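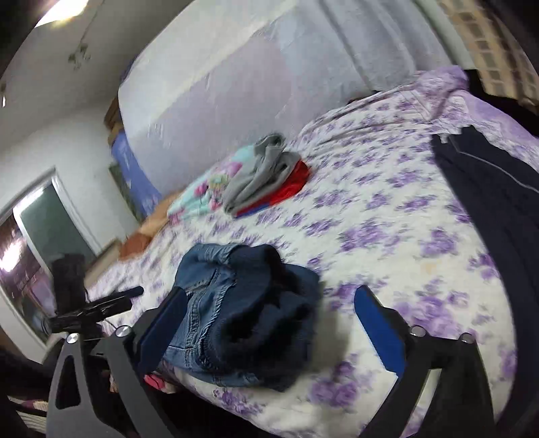 打印本页 | 邮件发送给朋友

家务整理实务 第六讲 床上叠衣与换季收纳(课堂笔记)
2022年11月24日

先说上次作业。交上来的多数只写了“叠好放柜子”,步骤没有,重写。12月第一次课前补。

一、为什么在床上做
面积大,高度凑合,不用弯到地上。缺点:软,叠的时候下面会陷,边对不齐。
办法:被子先铺平,四角拉一下,花被套浅色被套都一样。牛仔裤这类硬的可以直接在被子上叠,衬衫最好垫块板。Suraritz 的叠衣板教室里有,用完放回架子。
枕头、毯子推到床头一侧,不要一边叠一边挪。儿童毯最后叠,面积大,先叠了占地方。

二、分堆
按厚薄分,再按去处分(柜、抽屉、箱)。颜色不用管,课上有人按颜色分,好看,但收进去还得再拆一遍。
顺序:
1 长外套、长裤,先顺着床边放直,别团
2 牛仔裤
3 针织、卫衣
4 小件,袜子内衣,最后统一卷

三、牛仔裤(重点,考核要做)
先翻口袋。纸巾、硬币、票据,掏干净。
翻出来的里衬塞回去,不然叠完一边鼓一边瘪。
拉链拉上,扣子扣上。抓腰头两角抖一下,裤腿对齐,后袋朝外。
裆部尖角往里折,成一条直边。
裤脚往上到腰头下面一点,再对折,或三折,看抽屉深浅。
立放。能站住算合格,倒了重来。
常见毛病:拿起来一团就对折,缝线歪的,叠出来像个包子。缝线就是现成的参照,外侧缝对外侧缝。
破洞款、褪色款翻面再叠,膝盖处不要压折痕。

四、针织和卫衣
不挂。袖子往后折,帽子往下压平。
叠好的摞起来不超过五件,重的在下。摞歪了上面那件会滑,一滑整摞都散,所以每放一件用手掌压一下。
红色、深蓝新衣服头几次洗完单独放一天再和浅色的叠一起,摸着有潮气的不要收。

五、收纳箱
Fandwood 中号箱,教学采购价339元一组,不是要求大家买,家里纸箱也行。
大约30件薄衣一箱,厚的减半。箱外贴条:季节、谁的、日期。只写“杂物”的扣分!
Romgate 真空袋:羽绒服不建议长期抽,棉被可以。抽到七成就停。

六、床品顺手一起换
被套每两周,枕套每周。
枕套、毯子分开洗,毛毯绒多,会粘到深色裤子上。已经粘了的用滚筒,从腰往下单方向滚,来回滚没用。
换下来的不要堆在床尾和干净衣服混在一块,讲过好几遍了。

七、考核安排
教材第269页,图自己对着练。
现场抽一件长裤、一件上衣、一条毯子。计时,但是不比快,超时才扣。
报告不超4000字,写自己家的柜子,画平面图,手画即可,拍照交也行,要拍清处。
Shukla 实训室下午开放,自带衣服,鞋套门口拿。

补一条:有人问裤子卷还是叠。旅行箱卷,抽屉叠。卷的话从腰头开始卷,裤脚收口塞进去。下次讲衬衫,带一件长袖的,皱的最好,熨斗教室有,衣架自已带。

打印本页 | 邮件发送给朋友
本站使用 Cookie 以改善浏览体验。继续浏览即表示您同意。 接受 | 了解更多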